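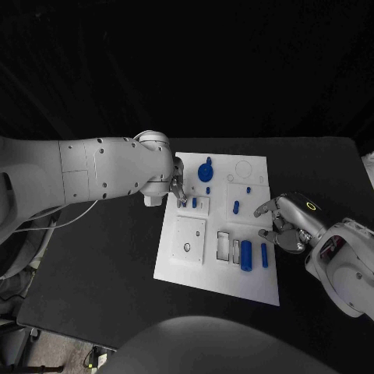

Milagros Echeverri insistía en que el "todo incluido" se elige por la letra pequeña y que la playa se mira después, y con esa idea un poco aguafiestas arrancamos la unidad.

Inicio | Programa | Apuntes | Lecturas | Contacto

Unidad 4. El paquete todo incluido: cómo leerlo y cómo venderlo

Queridos todos, en esta unidad vamos despacio, porque el tema parece facilísimo (¡todos hemos visto la pulserita!) y luego en el mostrador llegan las dudas. Un régimen todo incluido cubre alojamiento, comidas y bebidas, pero cada hotel dibuja la frontera donde le conviene: las cenas a la carta, los licores importados, la caja fuerte, el traslado desde el aeropuerto.

Tomemos los dos hoteles del caso práctico. El Lindholm tiene 296 habitaciones y cobra 119 dólares por persona y noche, con traslado aparte. El Chevalier, bastante más grande, con 562 habitaciones, incluye el traslado y dos cenas a la carta por semana. 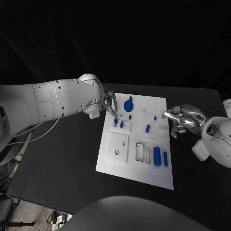

Comparar solo la tarifa por noche lleva a errores, y por eso os pido siempre que sumeis la estancia completa. La agencia Tandano ofrece cinco noches en el Lindholm por 590 dólares por persona, cinco menos que reservando noche a noche, y el traslado sigue sin entrar. Con una familia de cuatro, ese detalle cambia bastante la conversación.

Queda la temporada. En mayo los precios suelen ser amables y el calor todavía se lleva bien, aunque conviene hablar con el cliente de la lluvia y de las condiciones de cancelación antes de que pague la señal.

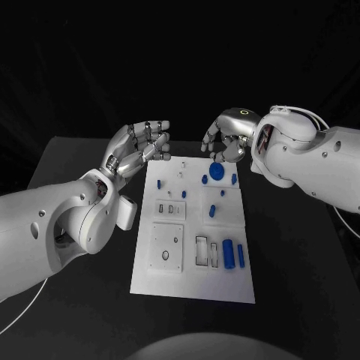 Para la próxima clase, preparad una propuesta por escrito para una pareja jubilada que no bebe alcohol y quiere hacer excursiones. Pensad si de verdad les compensa este régimen o si estarían más a gusto en media pensión.

Temas relacionados
- Media pensión y pensión completa
- Seguros de viaje: caso Greltard
- Cruceros de corta duración

Comentarios

Lucía: ¿Las propinas las ponemos en la propuesta o las comentamos de palabra?

Andrés: Yo las pondría por escrito, que luego hay sorpresas. ¡Gracias por los apuntes!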